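Packing bench and box station: inspection checklist with comments
Posted 26/12/2022 by the stores section, Posach unit

This checklist covers the packing of small mixed boxes, where wrapped biscuits go out with other light goods. It replaces the September version. Mark each item Pass, Fail or Not applicable. A Fail needs a comment and a signature before packing starts again.

Section A. Bench and surfaces

A1. Steel countertop wiped down with the approved cleaner and left dry. Pass.
Comment: Cloth to be changed at each break.

A2. Edges and corners of the countertop free of burrs. Pass.

A3. Clearance in front of the bench at least 1000 mm. Pass.
Comment: Measured from the bench edge to the nearest fixed object. Stacked pallets count as fixed if they stay longer than a shift.

A4. Open boxes on the bench placed with the opening towards the packer. Pass.

A5. Cables near the bench kept clear of the packing area. Pass.
Comment: Check again after any equipment is moved.

Section B. Wrapped biscuits

B1. Outer wrapper intact, with no splits along the seams. Look at both crimped ends. Most faults on the Marwat line have been found at the crimp, where a fold in the film leaves a channel for air.

B2. Product name legible on the label panel. If the label is in another language, the goods sheet must give the English name and the allergens. Milk and wheat are to be entered separately.

B3. Packets held by the sides and kept off sharp edges. Do not pick up by the crimp.
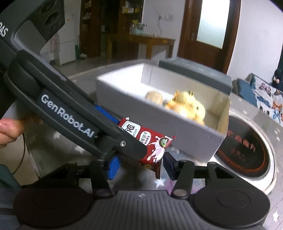 Item B3. Biscuit packet held at the sides over the steel countertop.

B4. Batch and date code entered on the sheet before the packet goes in the box. Fail.
Comment: Codes were entered after closing on 6 boxes out of 174. All six reopened, checked and resealed. Repeat check at next inspection.

B5. Dropped packets set aside in the reject tray, including those with no visible damage. Pass.

Section C. Boxes

C1. Box square, walls upright, base flat. Pass.

C2. Interior clean, with no loose card dust. Pass.
Comment: Trendix cartons shed some dust at the score lines. Tap out before filling.

C3. Lid kept with its own box and face up. Pass.

C4. Gross weight of closed box under 300 g unless the sheet says otherwise. Pass.
Comment: Scale checked with the Zarcombe test weight at the start of the shift.

C5. Food and non-food items in the same box separated by a card divider or inner bag. See notes.

Section D. Floor stations and heat
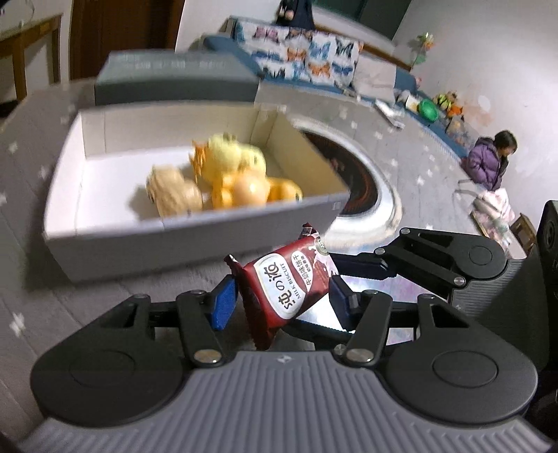
Heat sources are inspected with the boxes because card, film and soft goods are the three materials most often left near them. A heater must be treated as live until it has been isolated and has cooled. The minimum gap to any box is 1000 mm on all sides, and lids count as part of the box. The recessed heater at the floor station has glowing elements and an open white box stands next to it, with a plush chick among the toys inside, so D1 is entered as a Fail. Plush pile is to be assessed as combustible whatever the filling. The same box has no divider in view, and the wrapped milk biscuits must not be added until one is fitted (see C5).

D1. Boxes, lids and soft goods outside the heater clearance. Fail.
Action: move the station. Floor tape to be laid at the clearance line.

D2. Heater rim and surrounding floor free of film and card scraps. To be checked with the heater isolated and cool.

D3. Isolating switch labelled and reachable without leaning over the heater. Pass.

D4. Round items in open boxes prevented from rolling out. Not applicable while the station is stopped.
Comment: Low-walled boxes give little margin for balls. Use the deeper carton or close the lid before lifting.

D5. Extinguisher in date and mounted within sight of the station. Pass.

Sign-off is withheld for Section D. Sections A to C may continue, subject to the repeat check at B4.

Comments

packing_lead: Is the clearance in D1 from the rim or from the elements? We have been using the rim.

stores section: From the rim. The wording will be changed in the next issue.

nightbench: C4 does not work for boxes with two packets and toys. Ours come out at almost 300 g before the lid goes on.

stores section: Enter the higher limit on the goods sheet and have it initialled.

k_pallets: Tape in D1 needs to be the heat-rated type. The ordinary yellow lifted within a week at our end.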